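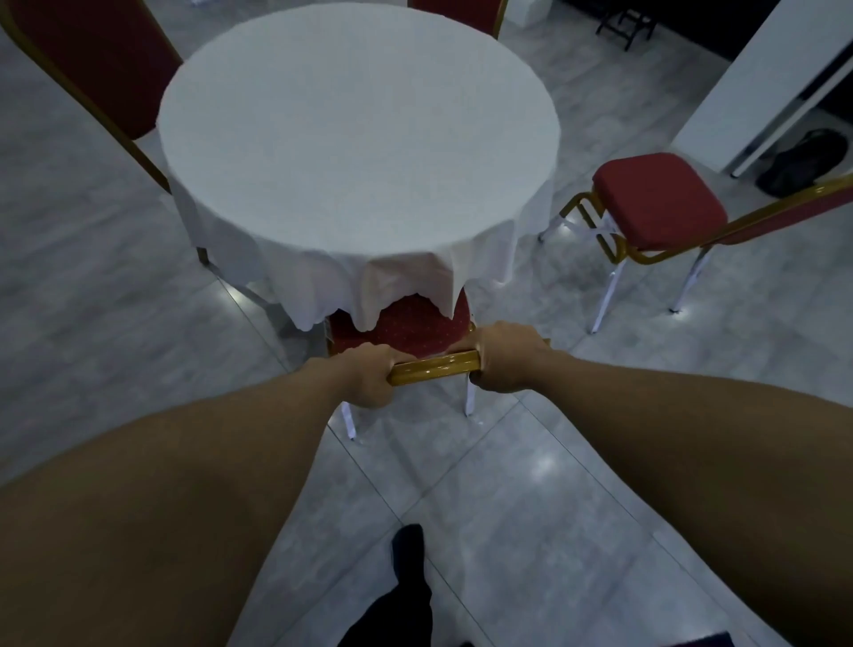 Journée des pensions canines Turarard - Questions fréquentes

À qui s'adresse la journée ?
Aux gérants et salariés de pensions, de garderies et de salons de toilettage. Les particuliers ne sont pas admis.

Combien coûte l'inscription ?
7 euros par salarié d'un établissement déjà inscrit. Le dossier se remplit en ligne. La salle accueille jusqu'à 600 personnes.

Puis-je venir avec mon chien ?
Non, sauf chien d'assistance. Merci de le signaler à Shiuli Paul lors de l'inscription.

Comment se déroulent les ateliers ?
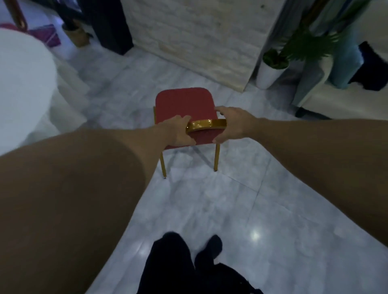

Les ateliers durent une heure et se suivent sans réservation, sauf celui d'Anas Nimri sur les chiens anxieux. Les places ne sont pas attribuées. Les chaises sont du modèle banquet, à assise et dossier rouges - pour les déplacer, prenez-les par la barre dorée en haut du dossier. Le sol est en carrelage.

Y a-t-il une attestation ?
Oui, envoyée par courriel en avril. Elle porte le nom donné à l'inscription.

Puis-je me faire remplacer ?
Oui, jusqu'à la veille à midi. Écrivez à Itziar Vallejo en indiquant votre numéro de dossier.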